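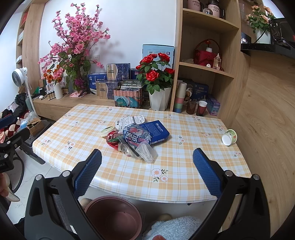
Which episodes in this release should not be used for training as they are?
Leave out the 886 episodes listed in faulty_width.txt, or load them without the gripper width channel. Everything else can be used as published.

Tretham Table Clearing, data card
Version 5, June 2026
Maintainer: Nikau Treloar

Summary

Tretham is a set of 1,895 short recordings of table clearing with a hand-held two-finger gripper. Typical items are empty packaging, crushed cans, plastic film, rolls of tape and small boxes, on tables in ordinary rooms. Each episode has wrist camera video, tool pose and gripper width. Version 5 changes no video. It documents a fault in the width channel and adds the list of affected files.

What went wrong

The width encoder on one of the two Flumcombe tools slipped on its shaft. The finger pads kept moving normally, so the video looks fine, but the logged width drifts away from the real opening as the episode goes on. In the worst files the log says the fingers are closed while the pads are still wide apart.

We found it in May, when a policy trained on version 4 kept closing early. On the Gebru arm it shut the fingers above the object, then pushed down with them closed. One run bent a finger mount and tripped the force limit. The arm stopped as it should and no one was hurt.

Cause

A set screw in the encoder collar had backed out. Our startup check only read the width at fully open, and that value stayed inside tolerance — the slip built up later, under load. The check now reads both ends of travel, before and after every session.

Known limits

Thin film and foil wrappers are hard to judge from width alone, even in good files. Treat a closed reading as unknown for these.
We tried to rebuild the width from video with Zurnolico. It worked on plain backgrounds and failed often on patterned tablecloths, so those estimates are not included.
Tool pose was not affected.

Before running on a real arm

Set a downward force limit and test with the table clear first. If you trained on version 4 or earlier, retrain. Filtering at run time did not fix the early closing for us.

Reporting

Open an issue with the episode number and the time in seconds where the width looks wrong.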